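Avdale Public Library Extends Evening Hours at Szewczyk Branch

Avdale Public Library will keep its Szewczyk Branch open until 9 p.m. on four evenings a week beginning in April, following a vote by the Board of Trustees to make permanent a schedule that had been offered on a trial basis over the winter.

Under the new hours, the branch will open at 10 a.m. and close at 9 p.m. on the four extended days. Hours on the remaining days of the week are unchanged. The Main Library and the Emness Branch will continue to operate on their present schedules.

The trial was approved last fall after residents on the east side of the city asked for more access to study space and public computers outside of regular working hours. During the trial, the library recorded 1,694 visits to the Szewczyk Branch after 6 p.m., the time at which the building had previously closed. Evening visitors borrowed materials, used the reading room, and attended classes in citizenship preparation and basic bookkeeping.

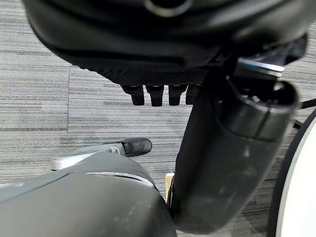
"Many of the people who came in after six had never held a card with us before," said Hạnh Phùng, director of branch services. "They work during the day, and the building was dark by the time they got home. The Board heard from a good number of them directly, and their comments carried weight in the final decision."

The extended schedule will be paid for from the library's general operating budget. Two part-time positions created for the trial will become permanent, and a third part-time position in circulation will be posted before the new hours take effect. Applications will be accepted through the city's employment office. Current part-time staff may apply for the additional hours under the terms of the existing labor agreement.

Several services that were not available in the evening during the trial will be added. Notary appointments will be offered on two evenings each week, by reservation. The children's room, which closed at 7 p.m. over the winter, will stay open until 8 p.m. Interlibrary loan requests may be picked up at the front desk until closing.

Parking was the most frequent concern raised in the public comment period. The Jomance Street lot beside the branch has 13 spaces, and patrons reported that it was often full in the early evening. The city has agreed to lift the two-hour limit on the north side of Jomance Street after 6 p.m. New signs will be in place before the schedule begins. The bike racks at the rear entrance will be moved to the front of the building, where the lighting is better. 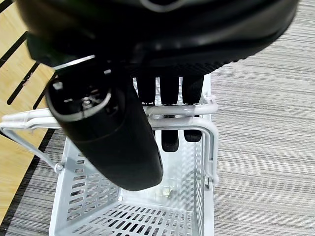 Reading time: 3 minutes

The Board also considered a request to extend hours at the Emness Branch. Trustees took no action on that request and asked staff to return with a cost estimate later in the year. The Emness building shares its heating system with the adjoining recreation center – a matter that would need to be settled with the Parks Department before evening hours could be offered during the colder months.

In a separate vote, trustees accepted a gift of $2,000 from the Friends of the Szewczyk Branch for the purchase of large-print books and audiobooks. The materials will be selected by branch staff and should begin to appear on the shelves in the summer. Patrons who wish to suggest titles may leave a written request at the front desk or speak with any librarian.

Meeting room policy will remain the same under the new schedule. Community groups may reserve the first-floor meeting room up to 3 months in advance, and the room must be cleared 15 minutes before closing. Groups that already hold a standing daytime reservation do not need to reapply. Those wishing to move to an evening time should contact the branch before the end of the month, as evening reservations will be assigned in the order in which they are received.

The library will review attendance again after one full year and report the results at a public meeting. "We expect the pattern to shift with the seasons, and we will adjust staffing as needed," Phùng said. "The closing time itself will stay in place through the review."

Printed copies of the new schedule are available at all three library locations in English, Spanish, Vietnamese, and Polish. Patrons who receive notices by mail will find a copy enclosed with their next statement. Book returns outside the Szewczyk Branch remain open at all times.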